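What people keep in boxes: my second-year project report

Why I picked this

I wanted to do my project on storage and clutter at home, mainly as my own room is a disgrace and I hoped it might shame me into tidying (it didn't!). My tutor Lingyun Qian said the subject was far too big, so I cut it down to one question: do people remember what they've put in a closed box?

What I did

I handed out a paper survey in two blocks of flats in Zistville and got 167 back out of 206, much better than I'd feared. Then I visited 10 homes with Man-lok Cheng, who took notes while I chatted. People guessed what was in a box and then we opened it together, which was brilliant fun, especially the one full of nothing but odd gloves.

Small boxes did best. If it sat on a table or a desk, people nearly always got it right, and a plain green cube was no harder for them than one with a label.

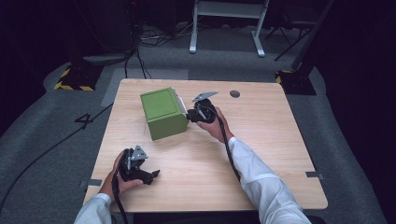 What went wrong

My question about lofts was useless, as hardly any of the flats have one. I also forgot to ask how long each box had been shut, so I can't say if time matters. I'd put that first on the form if I did it again, and I'd start the visits in January and leave myself longer for the typing up.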